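Cuentas de noviembre, con un café al lado

Llevo varias tardes con la hoja de cálculo abierta y por fin me animo a contaros cómo va el presupuesto del año que viene, que ya me lo habíais pedido por correo (y gracias, de verdad, por la paciencia). Este año tocan pinzas de mano. Las que tenemos han trabajado muchísimo en tareas de mesa y de cama, sobre todo cogiendo envoltorios pequeños, y ahora quiero comprar un segundo par y unos cuantos repuestos.

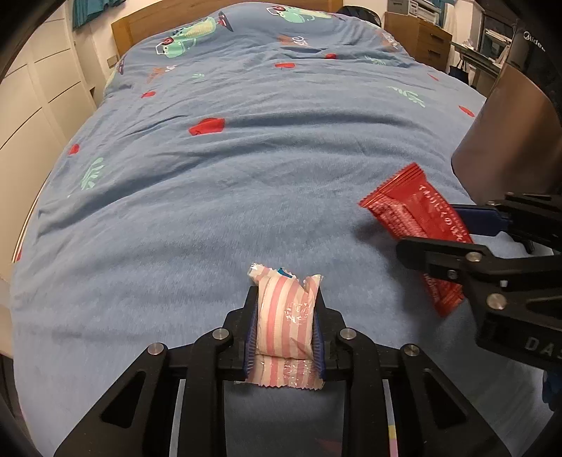
Pedí precio en dos sitios. Marinescu me mandó la oferta en una tarde, muy completa, con 15 días de plazo y el transporte aparte – ojo con eso, que el transporte sube más de lo que una imagina. Ellura tarda unos 17 días, pero incluye las almohadillas de recambio, y a mí las almohadillas me preocupan más que ninguna otra pieza. Un envoltorio de plástico arrugado resbala con una facilidad tremenda en cuanto la goma pierde agarre, y acabas repitiendo la misma toma hasta la hora de cenar.

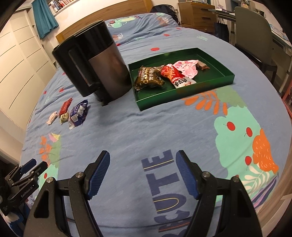 Luego están los gastos tontos, que son los que siempre me descuadran: tornillos, tarjetas de memoria, una maleta rígida en condiciones y, sí, también las chucherías. He abierto una partida para objetos de prueba y me he quedado tan ancha. Quiero variedad de tamaños y de brillos, bolsitas blandas, barritas, alguna bandeja más, y algo alto que obligue a rodearlo con cuidado.
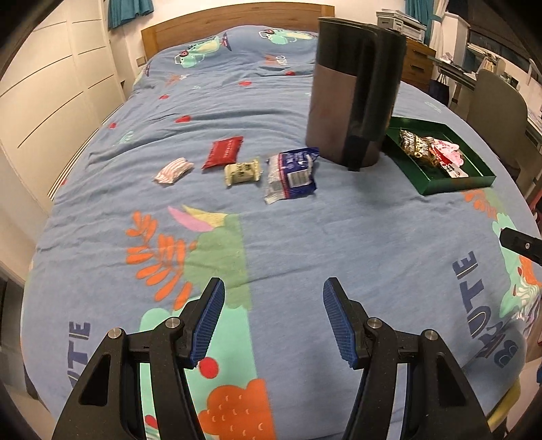

Snacks sobre el edredón, con la bandeja verde al fondo y la pinza abierta.

El soporte de mesa de Pundside lo dejo para primavera. Me encanta, lo confieso, pero cuesta casi tanto como la pinza y mientras siga grabando a mano no lo voy a aprovechar. Para el armario de Romelell, donde pienso guardarlo todo, todavía tengo que medir el hueco del pasillo – si alguien lo tiene en casa, ¡que me diga si las baldas aguantan peso!

La semana que viene cierro el pedido y os pongo la tabla con los precios.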